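11/17/18

Spent the morning stuffing envelopes for the Clidanbridge winter appeal, which is my punishment for saying at the last meeting that the letter was too long. The letter is now longer. Henrike Brandes added a paragraph about gratitude and another about the roof, and I have folded both of them into thirds so many times that I could recite them at a funeral.

The gift card business is still rumbling on. Crisanto wants us to sell them at the door, little cards you buy for an aunt so that the aunt can pick which of our projects gets the money. Fine in principle. My own aunt got one from some other lot last January and rang me to ask which shop took it. I explained that it was for giving away. She said she had thought it was hers. I said it was, and that she could give it to anyone she liked, and there was a long silence and then she asked if I was short of money.

So I am not convinced, but I was outvoted before I had found my glasses. The cards come in at 10 pounds each and Dindo Enriquez has already ordered 179 of them, a number he will not explain. Lorna thinks it was the price break at Vallitz, the printers. I think he leaned on the keyboard.

Long argument over lunch about whether the person who buys the card gets the thank-you letter or the person who spends it. Henrike says both. Benjie Espiritu says neither, they should both know they have done well without being told, and then took the last sausage roll. Benjie has given to us every month for 16 years and never had a letter that spelled his surname right, so perhaps he has stopped opening them.

The Layug reading scheme is down as choice one on the card, Irkell lunches as choice two, and the roof as choice three. I said nobody's aunt is going to choose the roof. Henrike looked at me as if I had kicked it. We have agreed to put a nicer drawing next to the roof.

Home at almost four with a paper cut on each thumb and a carrier bag of spare envelopes I did not ask for. Tea, toast, then more tea. Tried writing the wording for the back of the card, which has to fit in three lines and say that it can't be swapped for cash, that it runs out at the end of next year, and also Merry Christmas. Every version sounds like a parking fine. The best so far is "Please use this kindly and before the date shown", and I have gone off it already.

Must ring my aunt. She will be getting another card, obviously, as I have had to buy three of them to show willing.

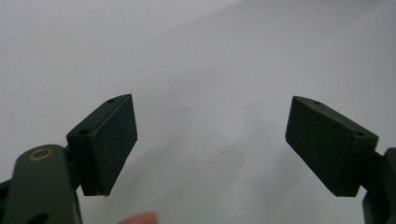
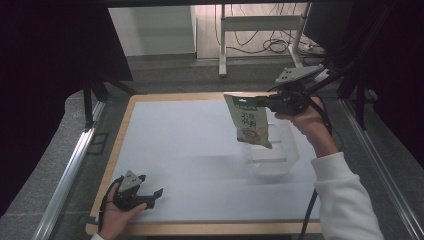
The second one: snack bag, clear tub, white table top.

Bed now. Crisanto has just sent round a new version of the letter. It has a fourth page.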